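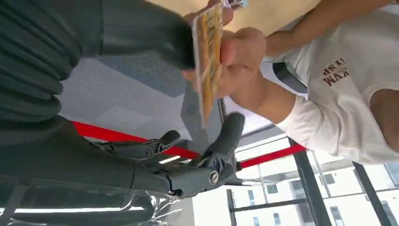

A card with yellow and orange on it, held by the edge

Home Blog Travel Letters Contact
Search this blog Search

In July I moved from Kutstead to Tindholm, and I still have not learned the buses. The line I need is number 78. It goes past the harbor and then up to Zapata Street, where I have my language class on Tuesday evening.

My first mistake was to wait on the wrong side of the road. The driver was very kind and let me ride to the last stop and back again, so I saw the whole town — also the part with the old grain houses, which I like very much.

Now I go on foot in the morning and take the bus only home. I wrote down my steps one time and it was 3,851 to the class door. By the river path it is 3,494, but there is mud after rain and my shoes are not made for it. Next week I want to try the path behind the Zodum bakery.

Older posts Newer posts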